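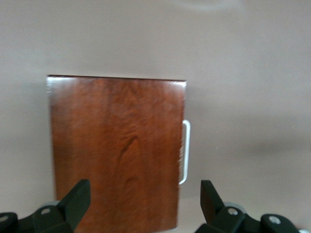 Home | Shops | Guides | Contact
Search this guide

Setting up your Vistau stall till

I run a small corner shop, so I wrote this the way I'd tell a neighbor!

1. Plug in the till and hold the green key for 8 seconds.
2. Type your shop number, then press Enter (mine took two tries).
3. Set the sales tax before you ring up anything.

Caution: don't pull the plug while it's saving.
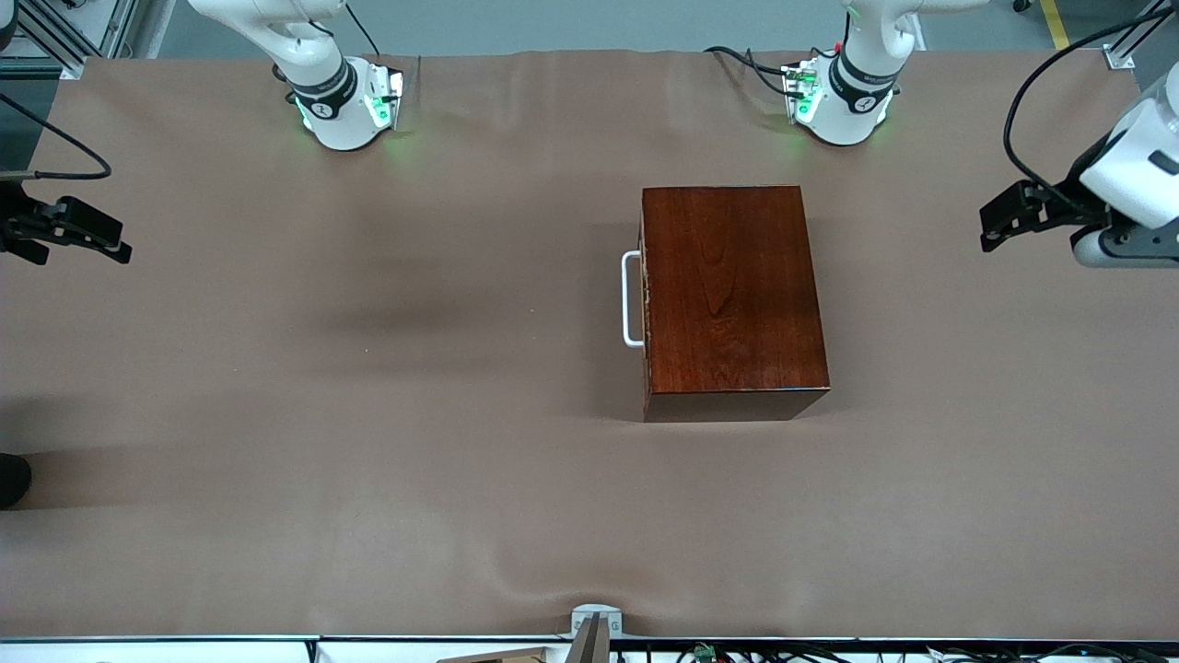

Wooden box with a white metal handle

4. Load the paper roll, shiny side out, and print a test receipt.

Note: if you see code 44, go back to step 2.

Related
Closing out the day
Refunds and exchanges
Adding a second till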